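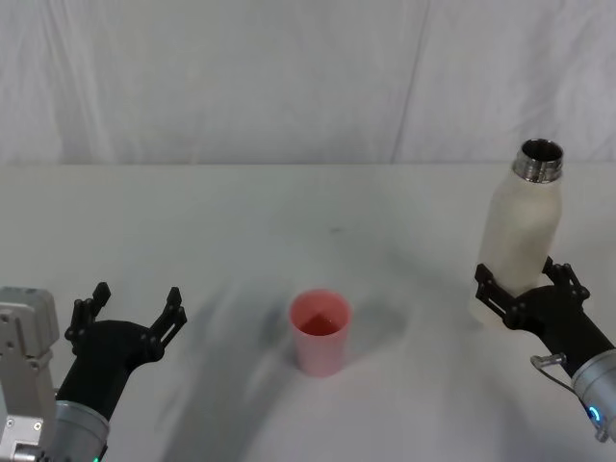 From the Robot Corner of the Kilar Workshop

I promised in the last newsletter that I would write something when the two arms can work on the same table without hitting each other. That day came in January, on a Friday, a little before the workshop closed. So I must now keep my promise, and I ask for patience with my English, which I learned mostly from manuals.

For those members who joined after the summer: Drendura is our two-arm project. Its task is simple to say. One arm takes a bottle and pours a drink into a cup. The other arm keeps the cup in its place, or brings it closer if it stands too far away. A person does this without thinking. For us it has become a project of five months, and I would not say that we are near the end.

The first big work was the mounting. Both arms must stand on something that does not move, and the old bench by the window moved very much. Each time one arm stopped quickly, the other one was shaking. We changed to a steel base and bolted the brackets directly to it. The left bracket was drilled two times, as my first measurement was from the wrong edge. If you find a plate with too many holes in the scrap box, you are welcome to use it.

The second work was the background. The cameras were confused by everything behind the table: tools, coats, people who walk to the kettle. We tried to solve it in the software for three weeks. Then a member brought a white cloth and we hung it behind the table, and after one evening the program could find the cup much more often. I was a little ashamed, but also very happy. The cloth is not ironed. If somebody wants to iron it, please ask me first, because I have already tuned the camera settings with the folds in it.

The third work was the grip, and here we are still busy. The bottle is heavy when it is full and its body is smooth. With too little force it slides down slowly through the fingers. With too much force the motor becomes hot and the controller switches off to protect itself -- and then the bottle falls. We now close the gripper in small steps and look at the motor current after each step. When the current rises to the limit we have set, the fingers stop.

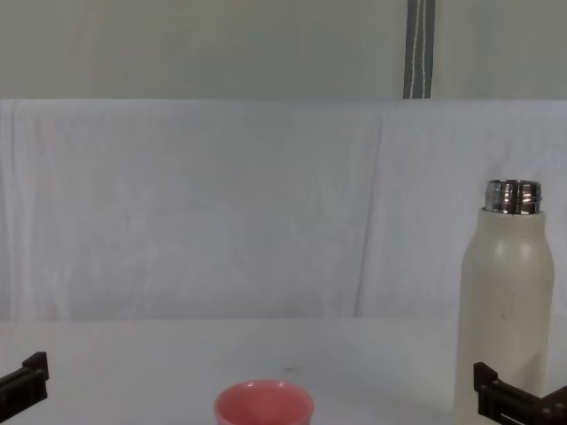

Page 22

The limit needed many tests. Our log has now 1,233 grip attempts in it. Most of them are boring to read, and that is how I like them.

The cup is a different problem. It is plastic and it weighs almost nothing, so even a light touch from the side can push it away. For the cup we approach slowly, and both fingers must arrive at the same moment. At present they do not. One finger comes first, the cup turns a little, and then the other finger closes on a place we did not plan. I believe the reason is play in the linkage. Next I will try thinner washers from Gimex, which I have ordered with my own money and will report on if they help.

About the caps, as several people asked: we unscrew them by hand before each session. Opening a bottle with two grippers is a beautiful exercise, but it is for another year.

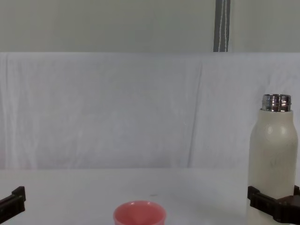

The pouring itself we practice dry. The arm lifts the bottle, moves it over the cup, tilts it and returns, all with no water near the electronics. Only when the path is repeated well will we begin with rice, and after the rice with water. I know that some of you would like to see water already. The power supplies are under the table and I would like to keep them.

The costs until now are 2,303 in total, with the second-hand arms included. The biggest single part after the arms was the pair of controllers from Owusu. The full list hangs on the board next to the drill press, and the receipts are in the blue folder below it.

What we need at the moment:

A short cable with a right-angle connector for the right wrist. The present one makes a loop which can catch on things.
Thin rubber sheet, for tests on the finger surfaces.
Somebody who has patience to label the recordings. You need no knowledge of programming, only a chair and an hour.

If you come to watch, please stay behind the yellow tape when the arms have power, and do not put your coffee on the table. The program does not know the difference between your cup and ours. The switch for the emergency stop is on the left post, and every visitor should look where it is before we start.

We meet on Friday at 6 p.m. in the back half of the workshop. Bring old shoes -- the floor by the lathe is still oily.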